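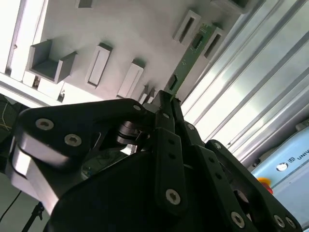

Print this message E-mail this message

Subject: Re: Flying in to Tunov — worth it or go by rail?

Hello Katalin, and hello to everyone else who has been following along,

I've been meaning to answer this since it first appeared, but we had my sister staying and the computer lives in the spare room, so please forgive the delay. I hope you haven't booked yet!

Katalin Medve wrote:

> We are thinking of Tunov in July, two adults and my mother, who is
> 78 and walks well but not fast. The small plane from Zamora looks
> lovely in people's photographs, but it costs a good deal more than
> the train and I have read that it is often cancelled. Does anybody
> know which side of the aircraft to sit on, and whether the hotel
> will really send someone to meet you? Also is the Madasero still
> the place to stay, or has it gone downhill? I would rather not
> drag Mother up a cobbled hill with a suitcase if I can help it.
>
> Katalin

First of all, yes, do take the plane, at least in one direction. We have done it both ways now and I would not have missed it. You go up over the reservoir, and then the whole valley opens out with the river going back and forth across it like a dropped ribbon, and just before you come down you get the old town with the castle on its rock and the monastery behind. My husband had his nose against the glass the entire time and didn't touch his coffee. It is a short hop and they don't climb very high, so on a clear morning you can pick out people's washing.

As to which side, sit on the left going in and the right coming out. Irena Tomaszewski told me that before our first trip and she was quite correct. The seats aren't numbered, so it pays to be near the front of the little queue, and if you explain to the girl at the desk that your mother needs a bit longer on the steps she will very likely let the three of you go first. There are only 7 steps but they are steep, with a rail on one side. Row two is the best for the view. Further back the wing gets in the way, and you will come home with a great many pictures of wing. I have an album of them.

Now the cancellations. I think people make a little too much of this. It is the afternoon flight that suffers, as the wind gets up in the valley after lunch, and in July you can have thunder on top of that. Book the morning one. We were held up once, in the fog, and spent a perfectly pleasant hour over rolls and jam before they called us. If they do cancel they put you on the bus, and the bus is not at all bad, although it stops at every farm gate and your mother might like a cushion.

Luggage is the part to watch. They are strict about it and they weigh everything, handbags included. I had to take out my walking boots and wear them, with a summer frock, in front of a whole party of schoolchildren. Soft bags go in more easily than hard cases. If you are taking the train home you can send the big case ahead by rail from Zamora for very little, and it will be waiting at the left luggage window in Tunov. Keep the paper slip, as they will not hand it over without one, however nicely you ask.

The Madasero is still good. It has changed hands and the dining room has been done up in a rather chilly grey, and I do miss the old curtains, but the beds are comfortable and breakfast is as big as ever. Ask for a room at the back on the second floor, over the garden. The front rooms have the view of the square and also the bells, which go all night. There is a lift now, which will please your mother. They do meet the plane if you telephone the day before. An e-mail isn't enough, as Viktória Gulyás found when she stood outside the airfield with her two boys for most of a morning. The airfield is a good 200 metres from the road where the taxis pass, too, so make the call.

As for the cobbled hill, that is Starkirska, and I'm afraid there is no getting round it if you want to see the castle on foot. But there is a small yellow bus from the square that goes up the back way and drops you by the gate. It doesn't appear on the hotel's map. You buy the ticket at the tobacconist's, and you want the stop called after the well, one past the one everybody else gets off at. Coming down on foot is quite manageable, and there are benches, and halfway along is a bakery with poppy seed slices that I still think about.

Emmett Achterberg asked a while ago about the longer sightseeing flight, the one that goes right out over the lakes. We haven't done it. It was 300 a head when we enquired, in their money, and my husband said he had already seen the lakes from the boat. Yufang Jiang went up last summer, I believe, so perhaps she could tell us whether it is worth the extra. I should love to know, as I am working on him for next year.

Do take a cardigan for the plane, Katalin — even in July there is a draught round the door. And let us know how your mother gets on. Mine would have adored it.

With warm wishes to all,
Margery

P.S. The café at the airfield only takes cash, and closes when the morning flight has gone.

Print this message E-mail this message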